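Storage notes: load ratings on boltless shelving

14 Sep 2018

Since the April issue we have had several letters on the load figures printed on boltless steel shelving, most of them from readers fitting out stockrooms with the Stomora range. The figure on the carton is a bay rating. It assumes a level floor, every beam seated fully in its slot, and weight spread evenly over each shelf. A Stomora bay marked 4,000 pounds will not carry that on its top two levels, and the instruction sheet does not claim it will.

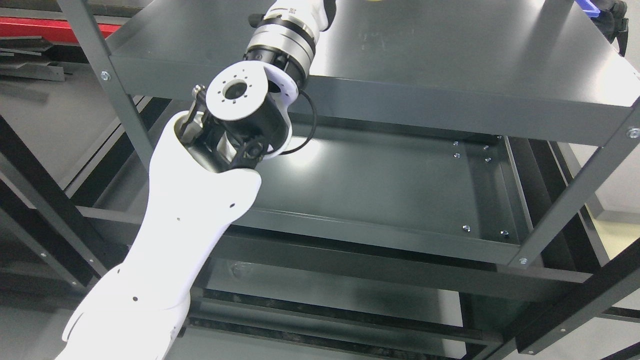
Shelf ratings are set by beam deflection well before the steel is near its yield point. The usual limit is the span divided by 180, so a 48-inch beam may sag a little over a quarter of an inch under full load and still be within spec. Finish has no bearing on this. Dark gray metal shelving like the unit in the photo is rated by beam section and post gauge, and the same parts in galvanized finish carry the same number. Lamel decking adds dead weight, which must be subtracted from the shelf rating before any stock goes on.

A worked case from the Poletti warehouse: four shelves carrying 664 pounds each gives 2,656 pounds for the bay, well under the printed figure. The problem was the floor. One post stood on a patched joint and the bay leaned until it was shimmed with steel plates. Wood shims compress and should be replaced.

Takács post clamps will be covered in the next issue, with torque values for the 40 mm size.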